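The Urden Reader is a boxed set of 88 cards for talking about fate, free will and chance. Each card carries one question on the front and a short passage on the back, and a decent evening uses up five of them.

## What the cards are like

The questions start close to home. Would you read a letter that told you the date of your death? Could you have picked the other job? From there they wander into older arguments, such as the Stoics, the lazy argument ("if I'm fated to get well, why call the doctor?") and what it would mean for a choice to have no cause at all. Danjuma Uzor wrote the passages, and he has a lovely way of putting a hard idea in words you'd use at the kitchen table.

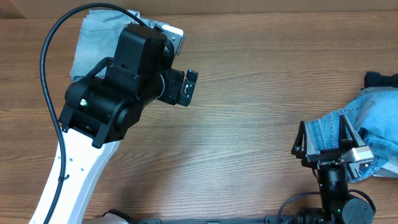

*Streaky brown wood, grain running left to right.*

The cards are large, with rounded corners and big type. I can read them by lamplight without my glasses, and I'm very happy about that! The backs are matte, so they shuffle a bit stiffly for the first few evenings.

## What's in the box

- 88 question cards in four colors, one for each theme
- a 200-page companion book, sewn so it stays open
- a cloth bag for drawing cards at random
- a blank pad for your own questions

The companion book goes much deeper than the cards (chapter five, on luck and blame, is my favorite). It also reprints a pamphlet on necessity from 1777, with the spelling left alone and notes by Somtochukwu Onuoha in the margins. 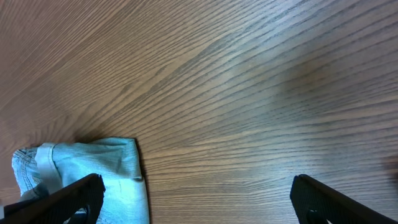 *Folded teal fabric on the wooden tabletop.*

## Using it with a group

You don't need any background in philosophy. Draw a card, read the front out loud, and leave the back until everyone has had a go. With two people we like to take opposite sides and swap halfway, and with a bigger group it works well to split into pairs first. The blue cards are the gentlest place to begin. Save the red ones on moral blame for people who know each other a little!
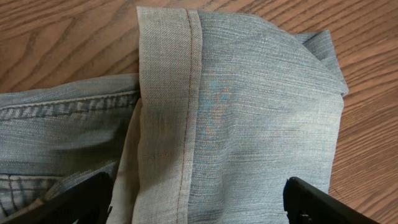
*Light-wash jeans, folded over at the hem.*

## Editions

This is the second edition, printed by Fondard in August 2019. It fixes the mix-up between fatalism and determinism on card 31 and adds the cloth bag. Cards from the first edition are the same size, so the two sets can be shuffled together. The Nnaji expansion, on time and foreknowledge, fits in the same box if you take out the pad.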